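Looking after the finger grippers at the microwave bench

If you've been handed the microwave bench for the first time, welcome! It's one of the nicer stations to run, because the work is the sort of thing everybody has done at home, and it's also the one that wears out grippers the fastest, for reasons that will become plain once you've pulled a glass plate out of an oven a few dozen times with pads on your fingers. What follows is the way I look after the pair between sessions and in the middle of them. It takes a bit longer to read than it does to do, so please don't be put off by the length.

I've written it for the finger-mounted pair we call the Rikommont set, which has one unit for each hand, a square marker on each unit, and replaceable pads at the tips. If you're at Derthorpe, your units have the older strap, but everything else is the same.

## What to have beside you

- The small hex driver from the Rikommont case (the 2 mm one, with tape on the handle)
- A fresh pair of fingertip pads, still in their paper
- Lint-free wipes and a little bottle of rubbing alcohol
- A soft brush – an old toothbrush is perfect, as long as it's dry
- The bench logbook and a pen that works

I keep all of this in a lunch box. It sounds silly, but before the lunch box I used to spend half the morning hunting for the driver.

## Before you put the grippers on

Start with the units on a clean cloth, markers facing up. Look at the markers first. They're how the tracking software knows where each hand is, and a smear of hand cream across one corner will give you more grief than a loose screw ever will. Wipe each one with a dry cloth. If that doesn't do it, dampen the cloth with water and try again, but keep the alcohol well away from the markers. It lifts the black off the print, and then you're peeling the whole thing off and gluing down a new one, which means recalibrating, which means there goes your afternoon.

Next, press gently on each edge of the marker with a fingernail. You're feeling for lift. A marker that has come up even a little at one corner should be replaced before the session. Juwita Teoh taught me to do this with my eyes shut, and I laughed at her, and then I found a loose one that way in my first week.

Now the moving parts. Open and close each gripper by hand, slowly, several times. You want an even resistance all the way through. If it catches in the middle, brush along the hinge and try again; it's nearly always crumbs or lint. If it catches at the very end of its travel, the pad is probably seated crooked, so go on to the next section before you do anything else.

Finally, check the screws that hold the finger pieces. Snug is what you're after. Turn the driver until it stops and then leave it be. The threads go into a soft body and they strip very easily, and I say that as someone who has stripped two.

## Changing the pads

The pads are the part you'll change most often. They go shiny when they're worn, and a shiny pad on glass is no good to anyone.

1. Hold the finger piece steady with one hand. Don't let the hinge take the strain.
2. Peel the old pad from the base toward the tip. It should come away in one go.
3. Clean off what's left of the adhesive with alcohol on a wipe, and let the surface dry completely.
4. Line up the new pad at the base first, then roll it down toward the tip.
5. Press firmly and count slowly to 8.
6. Close the gripper and look at it from the side. The two pads should meet flat, with no wedge of daylight between them.

Change both sides of a gripper together, always. One new pad and one old one will pull a plate sideways as you lift it, and you'll find yourself twisting your wrist to make up for it without noticing. Then the recordings are full of a funny little wrist twist that has nothing to do with microwaves.

## Setting the bench

Once the grippers are ready, get the table ready too. The oven goes toward the middle with its front facing the operator, and there needs to be enough tabletop in front of it for the glass plate to sit flat. Ours opens to the left, so leave that side free for the door to swing all the way. The mug goes on the right, where it can be reached without crossing arms.

Do a dry run of the door with your bare hands. If it rubs on the table at any point, shift the oven before you gear up. Moving a microwave with grippers on is a miserable business and it's hard on the hinges.

Then sit or stand where you'll be working, put the grippers on, and hold both hands out over the table. Wiggle each strap. The unit should move with your finger and with nothing else. If it slides when you shake your hand, take it off and tighten it by one notch. If your fingertip starts to tingle, you've gone one notch too far, and no recording is worth a numb finger.

## The plate test

I use the glass turntable plate as my test piece every single time. It's smooth, it's heavier than you'd think, and the rim is just thin enough to show up any trouble with the pads. Open the door fully, draw the plate out onto the near part of the table, and take hold of the rim with a gripper on either side. 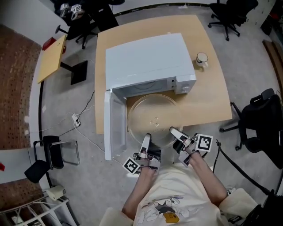

*Anjani Khoo*

Keep your forearms low as you reach. It's tempting to come down on the plate from above, but the pads grip a rim best when they arrive from the side, and it keeps both markers turned where the camera can find them. Close the left, close the right, and then wait for a breath before you lift. Raise the plate only a finger's width off the table. If both sides come up together, you're in good shape. Set it down and do it again.

If one side lags, put the plate down and swap your hands' positions on the rim. When the lag stays with the same gripper, that gripper needs attention, and it's usually the pads. When the lag stays with the same part of the plate, the plate is greasy and you can go wash it. (Do dry it properly. I have chased a so-called gripper fault for most of an hour that was a wet plate.)

After that, try the other things you'll be touching during the session: the mug by its handle, the door by its edge, the dial. The dial is the fussy one. Pads are good at squeezing and not nearly so good at turning, so come at the dial straight on and take it in short turns, letting go in between. Forcing a long turn twists the pads on their adhesive, and you'll be back at step one before lunch.

## During the session

Every 100 lifts, stop and wipe the pads. Olesia Romaniuk sets a counter on the screen for this, and I'd encourage you to do the same, as it's very easy to get into a rhythm and sail right past it. A dry wipe is enough. While you're there, glance at the markers and give the straps a tug.

Mind the floor as well. The power strip and its cables sit down at the left of our table, and the door opens out on that side, so get into the habit of looking down before you step around. If you need to leave the table, take the grippers off and put them on the desk with the other pair. They don't like being leaned on, and chair armrests seem to have a personal grudge against them.

## When something goes wrong

**The tracking drops out on one hand.** Nine times out of ten the marker is tilted too far away from the camera. Turn your wrist slowly until it comes back. If it won't come back, check for glare, and only then start suspecting the marker itself.

**The gripper closes but won't hold.** Pads first, then finger screws. If both are fine, look at the hinge pin from underneath. A pin that has crept out to one side can be pushed back with your thumb, but write it in the log, and send the unit to Herman Kusuma at the end of the day. He'd much sooner see it early.

**The gripper won't open all the way.** Stop using it. Brush out the hinge, and if that makes no difference, switch to the spare pair. Please don't oil it! Oil gets onto the pads, then onto the plate, then onto everything.

**The plate slips and lands hard.** Run a bare fingertip very lightly around the underside of the rim, well clear of anything that looks sharp, and hold the glass up to the light. A chipped plate goes in the bin and gets written up. Chips tear pads, too, so check those before you carry on.

## Putting everything away

Take the grippers off one at a time and open them fully before you set them down, as pads that are left pressed together overnight take a dent. Brush the hinges, wipe the pads, and loosen the straps back to their widest hole so the next person isn't fighting your settings. They go in the case with the markers facing up and nothing stacked on top.

Fill in the logbook before you switch off the lights. Put down the unit, the pads changed (if any), and anything that felt odd, even if you can't say quite what it was. My own entry number 3459 just says "left one feels grumpy," and Herman found a bent pin in it the next morning.

New pads come from Hutapea and they can take a while, so when you open the last packet, tell Larasati Teoh that same day. The next full strip-down of all the units is in October, and she'll want the spare markers counted before then.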